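Mostyn 公開日デモ記録データ README

概要
11月に Mostyn の工房で開いた公開日の実演を、あとから見返せるようにまとめたものです。来てくださった皆さん、寒いなか本当にありがとうございました!手持ちグリッパーで食卓まわりの小物を扱う作業を、来場者の方にも交代で体験していただき、その様子を収めています(順番待ちの列が廊下まで延びてしまい、お待たせした方にはすみませんでした)。

内容
収録は全部で500本、1本の長さは15秒です。参加者は20名で、進行は Krisztina Fodor、機材の調整は Afonso Frade が受け持ちました。ファイルは Walla 形式で、読み込みには Drenderent の付属スクリプトをお使いください。初めて触る方は、先に見本フォルダの100本を眺めておくと、あとがずいぶん楽になると思います。
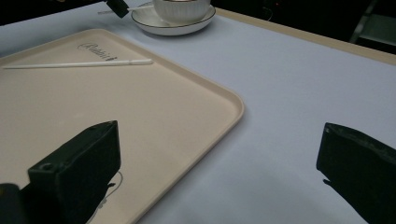 分類:食卓・トレイ
薄いラベンダーグレーのクロスに、筆記体で「Rabbit」と入ったクリーム色のトレイを置いた卓です。トレイには細長い白い棒が1本、奥には縦溝のある白いカップとソーサーがあります。細いものをつまむのは意外に難しく、つい夢中になる方が多かった卓でもあります。

お問い合わせ
ラベルの誤りなどお気づきの点は、Margit Dobos までお気軽にどうぞ。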